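Belmonte cell, perception and grasp planner – pre-run checklist

1. Stop input cuts the controller. Pass.
2. Planner timeout set to 300 ms. Pass. Comment: was 700 at last inspection.
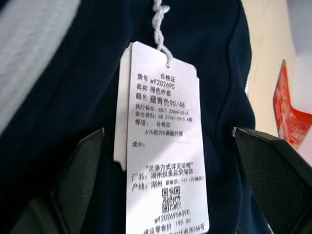 3. Tag reader, Woratis module. Conditional. Item number and size code are to be parsed as separate fields. On wf202695 the color line ends in 90/48, and the parser must keep both figures.

4. Log retention, 8 days. Open – referred to Kirico.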